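**For release: February**

# Brullham opens table-setting room with a pink bowl, two buns and a green mat

Brullham, the kitchenware and play-food maker, has opened a small table-setting room at its Nkosi Street building, where its new Protia tabletop range will be tried out before it goes to shops, preschools and community centres.

The range covers bowls, bakery pieces and mats for children's play kitchens and for adults relearning everyday kitchen tasks after illness or injury. Orders open in February. The first production run is 1000 sets.

"We used to do this on the end of a packing bench," said Mbali Nkuna, product manager at Brullham. "You'd be trying to work out whether a bowl was too wide for the table and someone would need the tape gun. Now it has its own floor space and we can leave a layout where it is."

## One bowl, two buns

The first layout is the bun-and-bowl set. It uses a wide bowl in pink and a pair of buns with scored, domed tops, set out on a green cutting mat with a fine white grid. The task is a plain one: pick up a bun, put it in the bowl, take it out again, then do the same with the other.

Colour took up a fair share of the early work. Cream and grey bowls were both considered and dropped, as the company wanted the bowl to be easy to pick out from the mat at a glance. The scoring on the buns was kept so that there is some pattern to look at and talk about with younger children. 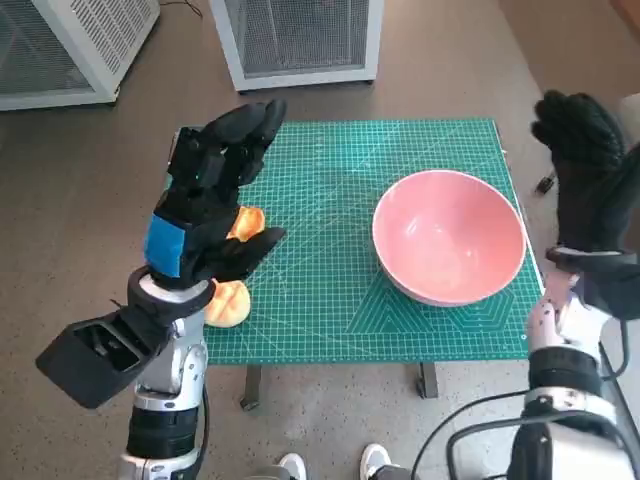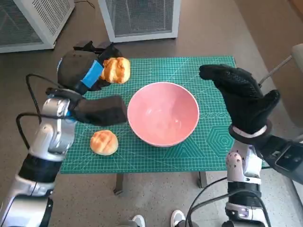
## A small table by choice

Brullham chose a small table for the room after hearing from centres that most of their activity corners are tight for space. The mat takes up most of a child's reach, and its grid lets staff put the bowl back in the same spot between turns.

"People ask for bigger sets and then tell us they have nowhere to put them," said Wendell Tillman, who manages the room. "So we start with the table and see what fits. If the bowl and both buns won't sit on the mat with a bit of room left over, we go back and change something."

Later layouts will add a plate, a bread board and a tea towel. A lunch layout, with a sandwich in place of the buns, is planned for the second half of the year.

## Availability

The bun-and-bowl set will be sold through Reltitz stores and direct from Brullham. Centres that have already registered will be supplied first – 178 are on the list at the time of writing. A further 416 sets have been put aside for Reltitz.

Bowls and buns can be ordered separately as replacements. The mat is sold on its own as well, and centres that already have a gridded cutting mat can leave it out of their order. A printed activity card comes with each set.

## Visits

The room is open to preschool and centre staff by appointment, mornings only. Visits run for 2 hours and groups should be kept small. Parking is behind the building, off the laneway.

**Media enquiries:** Lesego Hendricks, Brullham communications

**Orders and visits:** Nilton Ccori, Protia range coordinator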